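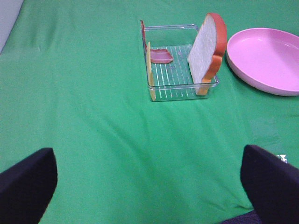 Gretumden, septembre 2024

Prolow est un kit d'exercice pour bras robotisés, distribué par la société Havolari. Il porte sur une tâche unique, le montage d'un sandwich factice, et s'adresse aux laboratoires, aux écoles d'ingénieurs et aux ateliers qui évaluent des programmes de préhension. Le bras n'est pas fourni.

Composition

Le kit comprend des aliments factices (pain, laitue, fromage, charcuterie), une assiette rose et 2 bacs transparents à fond nervuré. Les tranches se rangent debout ou à plat. Une tranche posée sur chant n'offre à la pince qu'une arête mince, ce qui rend la prise plus exigeante.

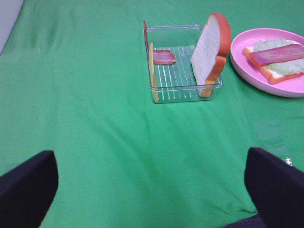 Glenys Ngata juge que le rangement vertical fait la difficulté du produit, et que la notice devrait proposer une première série avec toutes les pièces à plat. Havolari a indiqué qu'une notice révisée paraîtrait en octobre.

Déroulement

Une première tranche de pain est posée sur l'assiette, puis vient la laitue, puis la garniture. La pince saisit chaque pièce près d'un bord et la laisse pendre pendant le transport. La dépose est l'étape la plus délicate, car l'extrémité libre touche la pile avant le reste.
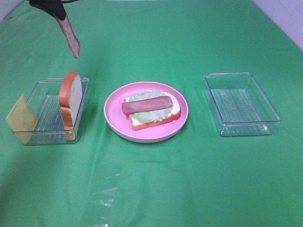

Le règlement d'essai compte 9 étapes, remise en place comprise. Une pièce tombée hors de l'assiette met fin à l'essai. Le kit peut être employé avec un bras commandé à distance ou avec un programme autonome, et les résultats des deux modes sont notés séparément.

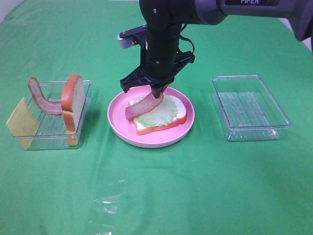
Un service de notation, nommé Hosseinzadeh, est proposé en option. L'utilisateur transmet ses enregistrements et reçoit un relevé étape par étape, dans la limite de 1000 essais par licence. L'absence de pièces de rechange vendues à l'unité est le principal reproche fait au kit.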